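Tiongson Insertion Kit
Bench kit for studying shape insertion with small arms
Supplied by Zolero. Page revised Aug 8, 2025

The Tiongson kit supports one narrow question: how well a learned policy seats a shaped block in a matching hole when the board is not fixed to the table. It was put together by Kenneth Layug for the Kodano insertion study and is now supplied to other groups in the same form. The arm is a light desktop type with servo joints and a two-fingered gripper. The blocks are red and the board is green, so that colour segmentation stays simple.

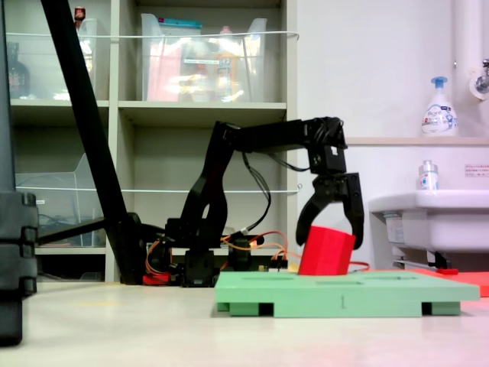 Blocks are printed and may be used as they come off the printer. Sanding the faces changes the friction at the fingertips and makes results hard to compare with the reference set. The board should be replaced when the edges of the holes begin to round.

Reference data
The kit is supplied with 385 teleoperated episodes, split across three start layouts. Each episode holds joint positions, gripper command and two synchronised views, one from the side and one from overhead. Failed insertions are kept and labelled. In the Kodano study, policies trained without them tended to press down on a misaligned block — those trained with them lifted and tried again. 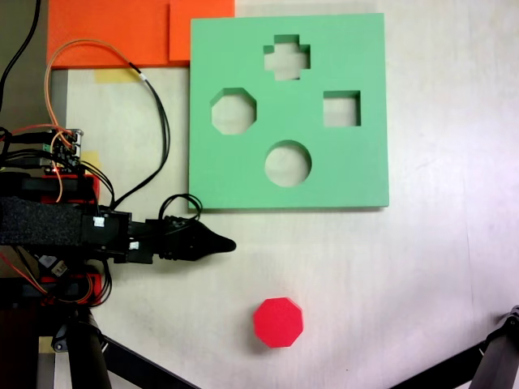
Start layouts differ in board position and in the distance from block to hole. The board may be turned between episodes but not during one. Joint zero should be checked before each session with the Walo calibration script, which takes six poses and writes the offsets to the log. 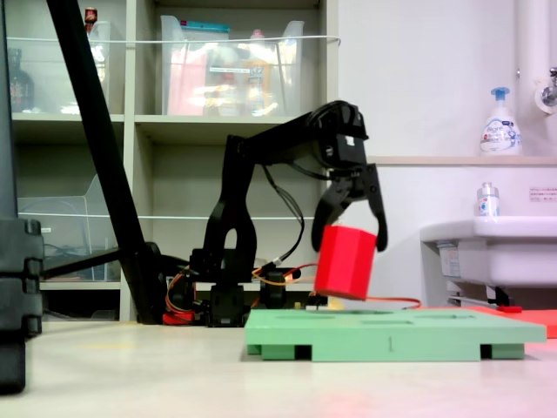 Yaw error at the moment of release is the main measure. It is taken from the overhead view, as the side view gives height and tilt but little else. A block with flat sides, such as the red octagonal one, can hang slightly tilted between the fingers while held over the board, and tilt is therefore logged separately from yaw. Scoring code for both is included.

Support for the current firmware runs to the end of September. Orders and data requests go through Zolero.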